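Grollham keeps its collection of small electrical goods

The municipality of Grollham will continue the separate collection of small electrical goods for three more years. The decision was taken in November, after a trial period in which the inhabitants could leave old radios, hairdryers, door locks, toys and similar things at the recycling yard without payment.

In the first year of the trial 1276 kilograms were brought in. In the second year it was 1436 kilograms, and the municipality considers this as a good result for a place of such size. Larger machines, such as refrigerators and cookers, are not included in these numbers. They go, as before, directly to the regional station in Lerkholm.
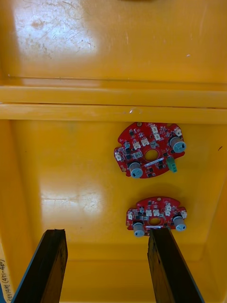
New opening hours

The yard in Grollham will be open on two evenings per week, until 7 pm. Until now it was closed already at 4 pm, and many people who work in Lerkholm did not manage to come in time. In the village of Fan there is no yard, but a collection van will stop there once in the month, at the parking place behind the school. The exact times will be printed in the waste calendar, which every household receives by post.

Batteries must be taken out before the goods are delivered, when this is possible without tools. If the battery is fixed inside, the goods should be handed to the staff and not be put in the cage with the others. Lamps and light tubes have their own box beside the entrance.

The firm Godirent, which had the contract during the trial, will also do the transport in the new period. The cost is paid from the ordinary waste fee. According to the municipality the fee will not rise for this reason, although it can be adjusted each year together with the other fees.

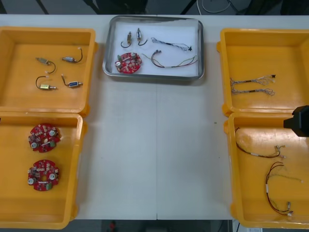
One inhabitant of Fan wrote to our newspaper that a van once in the month is too little, and that older people without a car will go on putting their kettles in the ordinary bin. The same letter asks for a locked container beside the bus stop. The municipality answers that such a container was discussed, but that the place by the bus stop is needed for the snow plough in winter.

A list of accepted goods can be obtained at the town office in Grollham and at the library in Lerkholm. Schools and associations that want to deliver a bigger quantity are asked to telephone first.

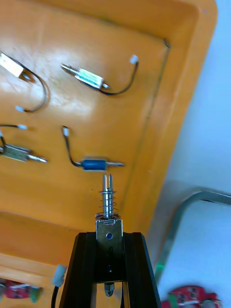 Small solenoids with thin black wires and white connectors.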